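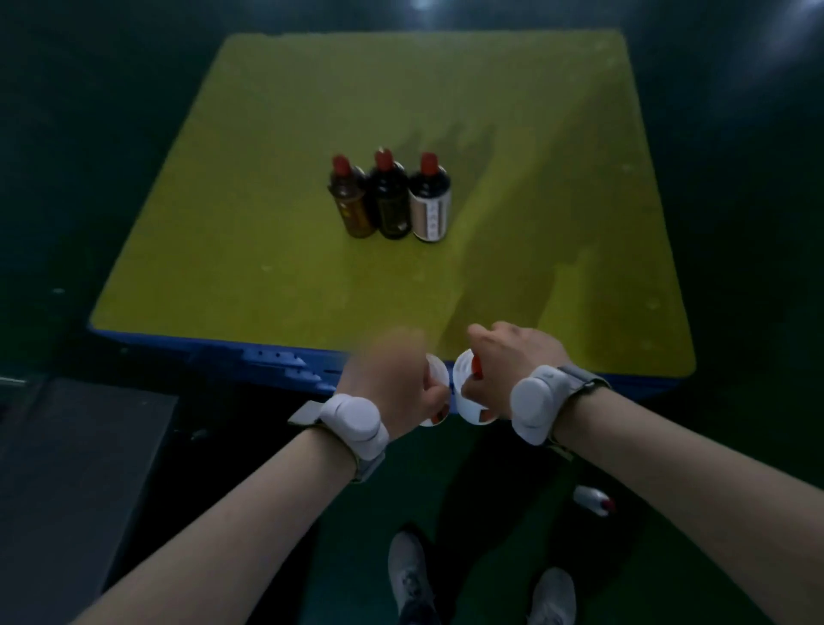

Teddale Wrist Tracking Set, Classroom Pair

Item type: wearable motion recording, school and club use
Sold as: one left unit, one right unit, two straps, charging lead, carry pouch

The Teddale Wrist Tracking Set records how a student's hands move during a tabletop task, so the recording can be used later to train or program a robot arm. It was put together for high school robotics classes and after-school clubs that already have an arm but spend most of their season writing motions by hand.

The units are white with rounded housings and gray fabric straps. Each one sits around the wrist and leaves the palm and fingers free, so students can pick up, turn and place things the way they normally would.

What it records
Wrist position and rotation for each hand, with a shared clock. The units do not record finger positions. If your project needs grip data, pair the set with a head-worn camera and line the two up in Floneo, the desktop program that comes with the set. Floneo accepts video from most small cameras and exports to plain CSV.

Battery and charging
Up to 3 hours of recording on a full charge. Both units charge from the same lead. The light on the side goes green when the unit is full. Do not record while charging.

Straps
The standard strap fits most students from grade 9 up. A short strap is available separately and is the better choice for middle school groups. Straps come off for hand washing. Let them dry flat before putting them back.

Setting up a table task
Any steady table works. Clubs that use the Brandão practice sheets usually start with bottles and caps, then move on to sorting and stacking. A few things help:

Stand the bottles close together near the middle of the table, where both hands can reach without leaning.
Use bottles with different labels so they are easy to tell apart when you go through the video.
Pick up anything that drops before the next take, or mark the take in Floneo so it can be left out.
Have the same student do a full block of takes before switching.

One block in the Brandão sheets is 28 takes. A group of four can get through a block in one class period if the table is laid out ahead of time.

Calibration
Put both units on, hold the wrists together in front of the table for a slow count of five, then press Start in Floneo. Repeat this each time a different student puts the set on. If the left and right traces drift apart, the straps are usually too loose.

Competition use
The set can be used to prepare for the Storon student challenge. Check your division's rules before recording, as some divisions ask for the raw files along with the finished program. Floneo keeps the raw files unless you delete them.

Compatibility
Windows and macOS. Chromebooks can open the exported CSV files but cannot run Floneo.

Spare parts
Short strap, pair
Standard strap, pair
Charging lead
Carry pouch

School orders placed by the end of March ship before the spring term sessions. Purchase orders are accepted.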